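Sorting Cell Gallery: Belt, Rail and Bins

The bench conveyor at Dukasby was refitted in April. The old belt had glazed along the drive side and was replaced with a green one supplied by Doležal. Usable length is 3000 mm, and the top of the near rail sits 730 mm above the floor. Wall panels behind the cell are by Ostel. Layout and notes: Elżbieta Sikora.

Rail first. The near-side profile carries all clamp-on fixtures, so its grooves are kept free of tape and labels. 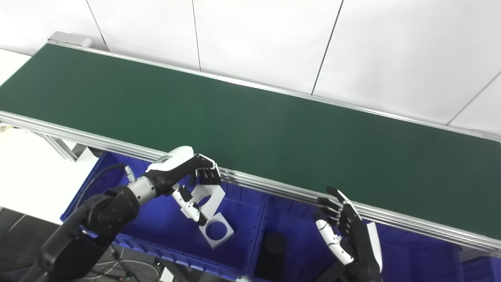 Green belt with no load, grooved aluminum rail along the near edge, gray end cap at upper left.

Test parts are listed under item 722 in the Trodalon parts book. They are placed flat with the opening up. Parts taken off the belt go into the bins below the near rail. Bins are emptied at the end of each run, and mixed contents are sorted by hand before the next one.
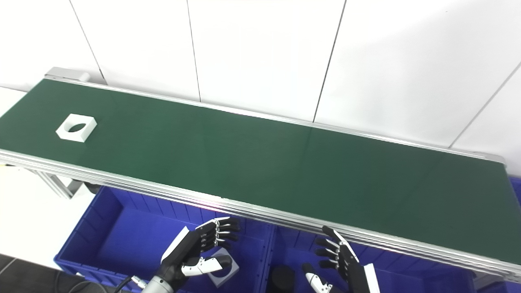
White block with an oval hole near the left end of the belt; a second one tilted in the left blue bin.

Bin position matters more than bin size. The pair is set with rims touching, tight to the supports, so that parts do not drop between them. Move the bins only with the belt stopped. Wipe the rims when the belt is cleaned; dust from the parts collects there.

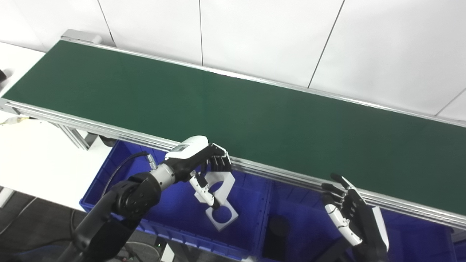 How often is belt tension checked?

Every 11 shifts, at the tail end, with the belt unloaded. Tracking is checked at the same time and noted on the cell sheet.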